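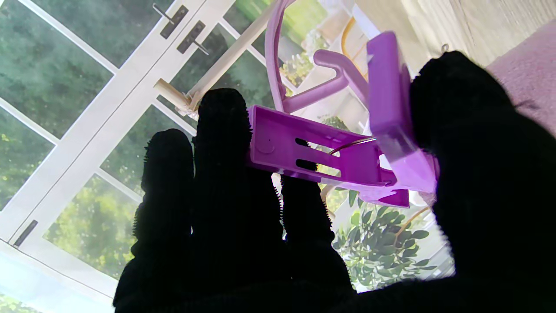 4. Household Savers and the Timing of Regular Contributions

4.1 Background

The previous section considered how often savers look at their accounts. We now turn to a separate matter, namely the day of the month on which regular contributions are paid into a long-term savings plan, and whether that day has any bearing on how long the contributions continue. The question has received little attention in the literature on household finance, where the size of the contribution has usually been treated as the main choice open to the saver.

Providers differ in the freedom they allow. Avden and Inix both let the saver choose any working day and change it without charge. Sutter offers two fixed collection dates, one at the start of the month and one in the middle. The terms of all three plans were unchanged over the period of study, and none of them paid a bonus for unbroken saving. A missed payment carried no penalty, although a plan was closed to new money once four collections in a row had failed.

4.2 Sample

The sample consists of 3,000 plan holders, all of whom were paid a monthly wage and had set up a standing instruction for the first time. Holders who paid by single lump sum were left out, as were those whose employer made the contribution for them. Records were supplied without names or addresses. The extract was closed on October 8, 2020, and later corrections by the providers have not been taken into account.

For each holder we recorded the date on which wages normally arrived and the date on which the contribution was collected. The difference between the two, in days, is referred to below as the gap. Where wages fell on a bank holiday, the gap was measured from the date on which the money reached the account.

Figure 4. Purple plastic clip hanger held between the fingers of a black robotic hand.

4.3 Findings

Holders with a short gap were more likely to keep up their contributions than those with a long one. Among those whose payment was collected within five days of wages arriving, 59 per cent made every payment in the period. The share fell steadily as the gap grew, and was lowest among holders whose payment left the account in the last week before the next wage. The pattern was present at all three providers, though it was weaker at Sutter, where fewer collection dates were on offer and the range of gaps was therefore narrower.

The size of the contribution made less difference than had been expected. Holders paying in small amounts stopped nearly as often as those paying in larger ones once the gap was held constant. December was the month in which most first missed payments occurred, and holders who missed that month alone generally resumed without any prompting from the provider.

A change of date during the life of the plan was uncommon. Where it did take place, it most often moved the collection closer to the wage date. These holders are reported separately in the tables, as their decision to change may itself reflect a stronger wish to save.

4.4 Limits of the evidence

The findings do not show that the gap alone causes savers to stop. People who choose an early date may be more careful with money in other respects, and the records hold no information on rent, debts or other savings. Heffernan and Pichler, in their working paper on the Skekberg savings panel, raise the same difficulty and propose that new savers be given a collection date at random. We agree that such a trial would be of value. Ailbhe Heffernan and Meinrad Pichler also kindly made their coding rules available to us, and the treatment of bank holidays described in 4.2 follows theirs.

Savers paid weekly or at irregular times fall outside the sample, and the results should not be extended to them. Section 5 sets out the statistical model in full and reports the tests carried out on each provider's records.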